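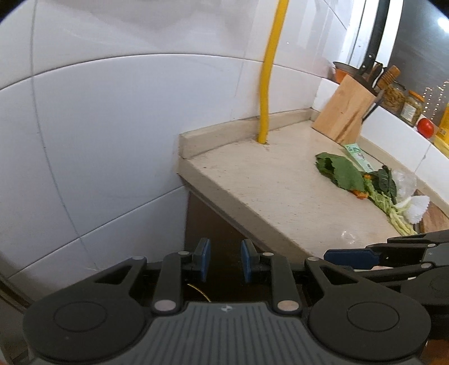
Teaching by demonstration is a way of giving a robot a new task by showing it the movements, without writing each of them as a program. The person may guide the arm directly, steer it from a distance, or carry a gripper in the hand. Hand-held grippers, often with soft or coloured finger pads such as the blue ones at this kitchen counter, can be used in ordinary homes, among leafy greens and a knife block. The Lehtinen method, described by Anneli Rantala, asks for over 500 demonstrations of each task.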